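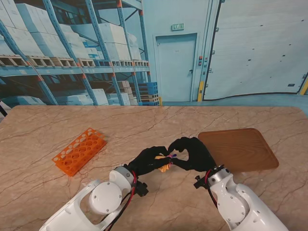 Fig. 1. Both hands closed on the work at mid-table, fingertips in contact.

6.2 Hand-to-hand contact stop (fault 522)

Fault 522 means the controller believes the two hands are pressing on each other. The Posex software clears it with one click and offers to carry on. Do not take the offer. A cleared fault tells you that someone pressed a button and very little else.

Flurum's release notes say that fingertip spacing is now "self-correcting". We saw the fault again on the first Wednesday after the update, with a soft workpiece, so treat that claim with care.

CAUTION: Keep your own hands off the table while the arms are powered. A paused arm still holds torque and can move when the pause ends.

1. Press the stop button on the Ackroyd cell controller. Do not rely on the pause button on the screen.

2. Wait until the status line reads HELD. If it has not changed after 6 seconds, isolate the cell at the wall and go to step 5.

3. Look at the fingertips from the side. From above, a near miss and a touch look much the same.

4. Select Release, left hand first. If both hands are opened together the workpiece may be dragged or torn.

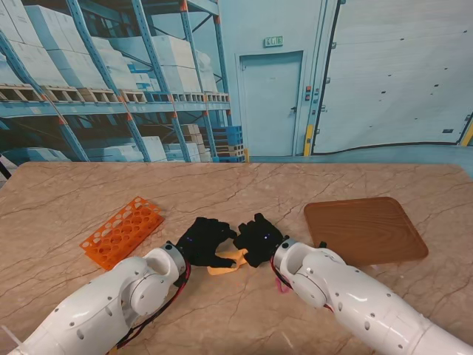
Fig. 2. Soft workpiece between the hands. Check the table below the right wrist for fragments as well.

5. With power isolated, remove the workpiece and any loose pieces. Small bits end up under the wrists and are easily missed.

6. Check that the cables at each wrist hang free and are not trapped in a joint.

7. Restore power and run the Prenov spacing check at low speed, with nothing in the hands.

Note: The check passes if the hands stay 2 mm apart. It says nothing about how they behave when gripping cloth or sponge – repeat the task itself at low speed before you believe the result.

8. Write the fault in the cell log, including the ones that cleared by themselves.

If 522 comes back within 200 cycles, take the cell out of use. Do not raise the contact limit to make the message go away.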